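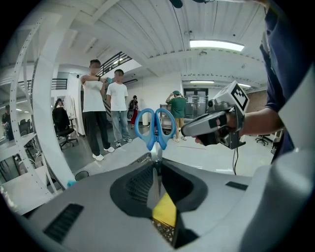
Photo: Kiros Seyoum

Lowther sewing library gets two more years in old post office

LOWTHER, 7 July 2021. The sewing library on the ground floor of the old post office will stay open for two more years, after the town council agreed on a new lease with the group that runs it.

The library lends sewing machines, scissors, cutting mats and patterns to residents of Lowther and the villages near it. The old lease was going to end in November, and the council had first planned to rent the rooms to a shop. Under the new agreement the group will pay $350 a month, up from $300.

"We asked for five years and we received two, but we are satisfied," said Špela Kovačević, who started the library with her own machine and a box of fabric. "With two years we can make plans. With four months it was not possible to plan anything."

The library has 455 registered members. A member pays a small yearly fee and can borrow up to three items for 14 days. Machines must be reserved by telephone, and in spring the waiting time is often two weeks, when many families sew clothes for school plays and weddings.

Council member Mulugeta Nigatu, who voted for the lease, said the council received many letters on the subject, most of them from people who live in Jostgate and do not have a fabric store near their home.

"One lady wrote to us that she repaired all the curtains in her building with a borrowed machine," he said. "It is not a big service, but people use it."

Two members of the council voted against. They said the rent is still too low for a room on the main street, and that the building needs a new roof, for which the town must find the money. The council will discuss the roof separately, in the autumn.

The group also received a grant of $3,000 from the Proltoldale Fund, which supports local projects in the county. The money will be used for the service of the older machines and for a better lock on the back door. What remains will go to fabric for the children's course.

Zewditu Kumsa, who teaches this course, said that all places for the summer are already taken. The children learn to cut on a straight line, to sew a button and to make a simple bag. She hopes to open a second group in the fall for children older than 12.

"The parents ask me if they can stay also," she said. "I tell them there is an evening for adults, and then they come to that one."

The evening for adults takes place twice a month and costs $4, thread included. Participants should bring their own fabric. For those who want only to have their scissors sharpened, Mesfin Alemayehu of the Gevetti repair shop visits the library on the first morning of each month. Scissors should be left at the desk one day before, with a name on them.

The library will be closed for the last two weeks of July. Borrowed items that are due in this period can be returned in August without a late fee.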